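Student Robotics Forum > Class projects > Manipulation
Topic: Pen sorting task, grasp height from flat cloth

hollberg_lab3
Hello everybody. I am in the second year of the mechatronics program in Hollberg and our team has a class project with a six-axis cobot and a parallel gripper. The task sounds simple: pick pens and markers from the table, one after another, and put them into a mesh cup. We have recorded 200 demonstrations by hand guiding and we train a small policy on them. It gets the thick markers quite well. With the slim pens it closes too high and the fingers meet above the pen.

Our teacher says it is a data problem. My teammate says it is a calibration problem. I would like to hear from people who did a similar thing before we record everything again.

The setup:

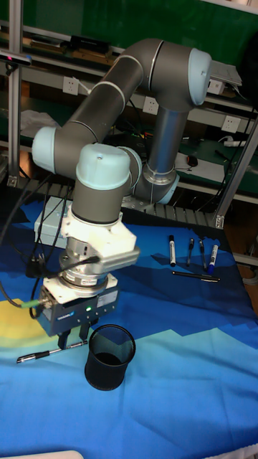 Our cell, gripper open over one of the pens. Cup to the right of the fingers.

The table cover is a soft cloth with a mountain print. Under it there is a thin foam layer of 10 mm, which we put there so the fingers do not hit the hard plate. Maybe this is important, I am not sure.

torque_and_tea
Nice cell. I would say the foam is your problem. When you guide the arm by hand you push down a little without noticing, the foam gives way, and the recorded height is lower than the real surface. Then you replay with a different stiffness and everything shifts. Take the foam out for one afternoon and test again.

hollberg_lab3
Thank you, but if the recorded height is lower, should the robot not go too low? We have the opposite, it stays too high.

torque_and_tea
Good point. It depends how your controller handles contact. If it stops on force, it can stop early. What is your threshold?

kanelbulle_67
I disagree with the foam theory. Look at the pen under the gripper, it is black and silver and it lies on a blue cloth with a pattern. If the policy uses a camera, a slim dark pen on the navy band is much harder to see than a white marker. Your thick markers are white, yes? So you don't know if it is thickness or color. I would try a white slim pen first, it costs nothing.

hollberg_lab3
This is a very good question and I am a bit ashamed we did not think of it. Yes, the markers are white with caps. The slim ones are all black. We will buy some white ones.

sandoval_bots
We had the same discussion in our club in Sandoval last year. We replaced the patterned cloth with a plain grey one and the success went up, but later it failed at the open day because the tables there were brown. So I am for keeping the mountains. Please do not change the cloth, record more demonstrations on it. We ended with 967 and the grasp was stable only after 648 or so many, I have it in my notebook.

kanelbulle_67
967 demonstrations for a class project? They have to hand in a report at some point.

sandoval_bots
It was a club, we had all winter – and pizza. But I agree that for a class it is too much.

torque_and_tea
More data will not repair a wrong tool center point. Did you measure the TCP again after you mounted the fingers? You have a sensor flange between the wrist and the gripper. If somebody entered the length without it, your Z is wrong by the whole thickness of the flange.

hollberg_lab3
We checked this today. The flange was in the calculation, but the length of the fingers was from the old pair, which was shorter. The controller therefore thinks the tips are higher than they are. I believe this again gives the wrong direction, or do I make an error with the sign?

torque_and_tea
If your demonstrations were recorded with the same wrong value it cancels out anyway. Were they all?

hollberg_lab3
No. The first half was before we changed the fingers.

kanelbulle_67
Then you have two datasets mixed together. I still want to see the white pen test.

sandoval_bots
Same here. And write the finger length into every recording file, we learned this at the Allatberg meet when we could not explain our own results.

hollberg_lab3
Okay. We separate the recordings, train only on the second half, and do the white pens after it. The foam stays for now. I will write again in July when the report is finished.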